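Appeal widened after cash van robbery in Brumico

Police release further details of vehicle used by two suspects
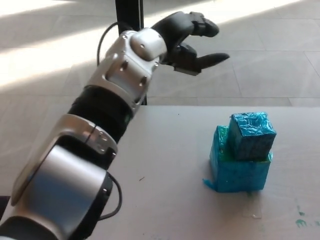 What happened

Detectives investigating the robbery of a cash delivery van in Brumico town centre are asking drivers who used the Skestameo road that morning to check their dashcam footage.

The van was stopped outside the post office in Jokitz Street shortly after 9.15am, when a grey estate car pulled across its path. Two men got out. One threatened the driver with a crowbar while the other took a locked case from the guard, who had just stepped on to the pavement.

The guard, a 26-year-old man, was pushed to the ground and broke his wrist. He was treated in hospital and has since gone home. The driver was not hurt.

The case was found the next day in a ditch near the village of Ha. It had been forced open and the money inside was gone. Officers are not giving out the amount taken.

The car

The estate car left Jokitz Street in the direction of the ring road and then joined the Skestameo road heading north. It was on false plates, which have been recovered. The car has not.

It has a dent in the rear passenger door and a roof rack with one bar missing. Officers believe it was kept in a garage or lock-up in the days before the robbery and may have been put back there afterwards. Anyone who rents out garages or storage in the Brumico or Ha areas is asked to get in touch if a tenant has recently moved in a car of this kind, or has stopped answering calls.

The suspects

Both men wore dark work jackets and had their faces covered. The first is described as tall and heavily built, with a local accent. The second was shorter and walked with a slight limp. He dropped a glove near the post office steps – this is being examined by forensic staff.

A man of 41 who was arrested last week has been released without charge and is no longer part of the inquiry.

Statement from the investigation team

Detective Inspector Branwen Gethin, who is leading the inquiry, said: "Two people went to work that morning and were threatened in the street in front of shoppers. One of them has a broken wrist and will be off work for weeks.

"We have spoken to a lot of people who were in Jokitz Street and I am grateful to them. What we need now is help with the route out of town. If you drove on the Skestameo road between 9am and 10am that day and you have a dashcam, please look at what it recorded before it is wiped. Please don't decide for yourself that it is of no use – send it to us and we will look.

"Somebody also knows where that car was kept. You can speak to us in confidence."

Patrols

Extra patrols will continue in the town centre until the end of August. Shop owners who would like advice on handling cash can ask at the front desk of Brumico police station or speak to an officer on patrol.

How to contact us

Call the incident room and quote reference 508, or visit any police station. Footage can be handed in on a memory card or uploaded through the appeals page on our website. If you see the car, do not approach it and call the emergency number.

Issued by the police press office, Jun 14, 2026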